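Section 3: Getting Your Work Surface Ready

Okay, so the box is open, you've found the hex key (it's taped under the lid, I missed it the first time too), and you're itching to put your Mekavero mat on the bench and start making things. Give me one more section before you do! I've set up plenty of these in the Nallivard workshop and the mats that gave us trouble were nearly always the ones that got slapped down in a hurry.

What you'll need

The mat, still rolled
Two clean cotton rags
A bowl of warm water with a drop of dish soap
The strip of double-sided tape from the small parts bag
A pencil
Four heavy books, or anything flat with some weight to it

Laying the mat

1. Clear the bench all the way. I know, I know. I used to shove everything to one end and work around it, and then I'd have a stray screw under the mat making a little bump that I'd find with my knife weeks later. Take it all off.

2. Wipe the bench down with the soapy rag, then go over it with the dry one. Run your palm across it slowly. Anything you can feel with your hand, you'll feel through the mat, so scrape off old glue drips now.

3. Unroll the mat with the printed side down and put a book on each corner. Leave it for 40 minutes. If it came to you in cold weather (mine arrived in October and had been sitting on the porch), let it warm up indoors before you unroll it at all.

Note: If the corners still curl after that, roll the mat up loosely the opposite way, hold it for a minute, and lay it flat again. Please don't use a hair dryer. Bereket Gebretsadik tried that on our first one and it has had a wave in it ever since.

4. Flip it over, line the long side up with the front of the bench, and make a light pencil mark at each corner. You'll want those marks when you take it up for cleaning and can't remember where it went.

5. Tape the two back corners only. Leave the front free so you can lift it and sweep underneath.

6. Before you set anything out, look across the mat from a low angle with a lamp on. A dark gray surface hides lint and crumbs really well from straight above, and I always catch something I'd have sworn wasn't there. 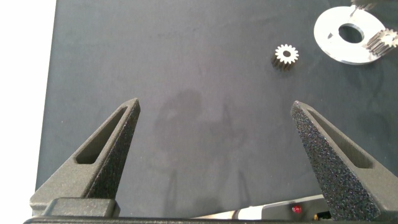

Setting out your first job

7. Pick one spot for the piece you're working on and keep a hand's width of open mat on every side of it. You need that space for turning things, and for putting your fingers somewhere safe when you're cutting.

8. Put your small parts in the tray, never straight on the mat. Dark screws on a dark mat are gone, my friend.

9. Keep drinks on another table. Abrehet Alemayehu made this a shop rule after the coffee business and I've come to agree with her.

Caution: The mat is made for knives and hand tools. Don't put a soldering iron, a glue gun tip or a hot pan on it, even for a second. Use the ceramic square from your kit.

Looking after it

Wipe it with a damp rag when you finish for the day and let it dry before you cover it. Dried white glue peels off best if you leave it alone overnight and then roll it up with your thumb. For marker, a little rubbing alcohol on a rag does the job, but test a corner first.

Light knife marks are normal and they mostly close up by themselves. If you've got one deep enough to catch a fingernail, turn the mat end for end so you're cutting in a fresh area. Replacement mats are part number 3847, and the tape strips come with them.

Next up is Section 4, where we put the parts tray together.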